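Helpdesk > Facilities > Furniture and storage

Ticket 44: Files lean over, top board gets in the way
Raised by: Vilja Riihimäki
Site: Lorkgate, back office
Priority: Low (was Urgent, see below)
Status: Open, pending part

Original report

The shelf under the desktop was put in to save us all from walking to the archive. In practice the box files on it refuse to stand up straight, and you can't get one out without barking your knuckles on the board over the top. I have marked this Urgent because I am the one with the knuckles.

Please don't reply asking whether I have tried using fewer files.

Reply from Facilities, 09:40

Have you tried using fewer files?

Priority changed to Low. Could you let us know the make of the unit, whether the shelf is fixed or sits on pegs, and whether the files are full?

Update from Vilja, 10:15

Bortolotti, according to the delivery note. Pegs, 4 of them. The files are the Jatdale invoices and the Prulent contracts, and both are as full as you would expect from two firms that confirm every email by post.

Things tried so far:

Swapped the files over. The lean stayed on the same side, so I don't think it's the file.

Put a folded envelope under one corner of the shelf. Better for a morning, then worse. The envelope has been retired.

Pushed both files hard to the back. They stood up nicely and could then only be reached by someone with much longer arms than the accounts team has on offer.

Pulled them forward again. Current position as follows, with the blue file on the right leaning over slightly.

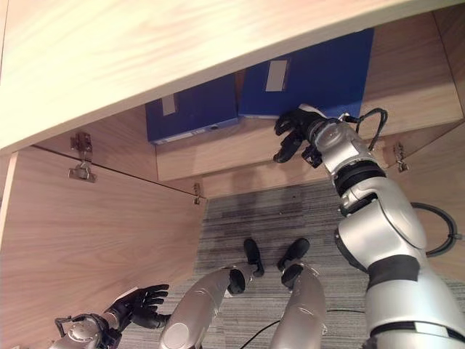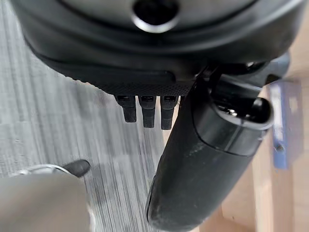 Reply from Facilities, 11:30

Thanks, that helps. Two separate problems, we think.

The lean. A pair of files on a shelf that long has nothing to prop it up at the open end. It needs a bookend or a divider. We have one divider left in the stores and will send it over. If the file still tips with the divider in, take everything off and check the pegs are pushed fully home — they have a habit of working forward.

The top board. It is meant to overhang. We can't cut it back, and would ask that you don't either. You can drop the shelf by one peg hole, which gives you more room to get a hand in. Empty it first. We mention this on account of a previous ticket.

Update from Vilja, 14:20

Shelf emptied, pegs checked. 2 of them were sticking out, so a point to you. Shelf lowered by one hole and put back. Knuckles now clear the board if I approach from the front and think about what I'm doing.

No divider yet. In the meantime the Prulent file is being held up by a ream of paper, which was 100 per cent intended for the printer. Expect a ticket from the printer.

Reply from Facilities, 14:50

Divider is on the afternoon trolley. Leaving this open until it arrives. Please return the paper.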